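Zosula Guideline (household simulation)

The Zosula Guideline is a set of good-practice rules for testing two-armed household robots in computer simulation before they're let loose on real crockery. It grew out of a small project in the town of Turora, and it's best known for its fondness for the ordinary dining table, which it treats as the fairest place to find out whether a robot has any manners.

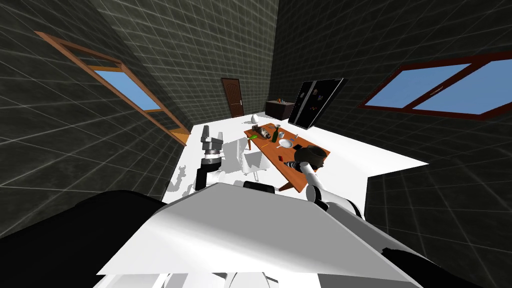
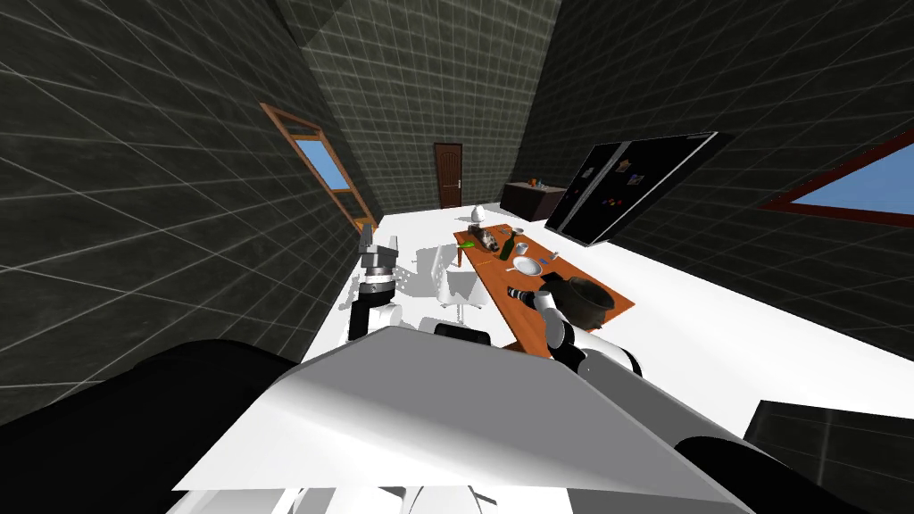
Simulated rooms with a laid table, from the robot's own viewpoint

This page was last changed on 14 Dec 2018.

Background

Anyone who has watched a toddler help to set the table will understand why the guideline came about. Teams working on home robots each had their own way of deciding that an arm was behaving well, and their results were very hard to put side by side. One group might score a robot on speed alone, another on whether the cup ended up roughly where it was wanted, and a third might keep no written score at all. The Zosula project set out to write down the habits that careful teams already shared, in everyday words that a newcomer could follow on the first morning.

The first draft was circulated in March under the title Kemier Notes, after the software the project used at the time, and older papers still use that name. The present text has 25 clauses and is kept deliberately short (the draft was a good deal longer, and readers complained).

The room

A test room should be plain enough that the robot's behaviour can be judged without distraction, but it should still feel like somewhere a person might eat. The guideline asks for a table, at least one chair, and a door or window to give a sense of direction. Plain gridded walls are allowed, and many teams like them as they make it easier to judge distance and tilt. Colour is left to the team's own taste, although the floor should contrast well with the furniture.

The objects on the table should be mixed in shape and height. Bottles, plates and cups are the usual favourites, and the guideline encourages a bit of honest clutter, arranged differently from one trial to the next. A robot that copes only with a tidy table hasn't been tested very hard. Every layout has to be saved with its own number so that somebody else can load it again later, and the shared Zosula library holds 257 of these layouts at present.

Arms and grippers

Clause 3 is probably the one most often quoted. It says that an arm with no part in the task should be held well clear of the table, and that the working arm should approach from a height that leaves room above the tallest object in its path. The two arms must never cross over one another unless the task calls for it, and if it does, the crossing has to be noted in the trial record.

Grippers should slow down before contact. The guideline gives no single speed, as a sensible pace for a cooking pot would be far too brisk for a stemmed glass, but it does ask teams to choose their limits beforehand and to stick with them. Changing a limit halfway through a series means starting the series again, which has caused a fair amount of grumbling over the years.

Viewpoint and records

The robot's own view must be recorded for every trial, including whatever parts of its body come into it. Cropping the torso or shoulders out afterwards is discouraged. A tilted view is quite acceptable provided the angle is logged, and teams are asked not to straighten it for publication. Failed trials are kept along with the good ones and labelled in the same way.

Reception

The Baranauskienė review, a comparison of nearly 2507 simulated trials, favoured the guideline's approach to record keeping but found its advice on clutter too vague to be enforced. Other readers have pointed out that good conduct in simulation doesn't promise good conduct in a real kitchen, where surfaces are sticky and light changes through the day. The guideline says much the same in its opening clause, and recommends a separate programme of physical tests, to be carried out at reduced speed with a person standing by the stop button.

See also

Kemier Notes
Turora layout library
Two-armed manipulation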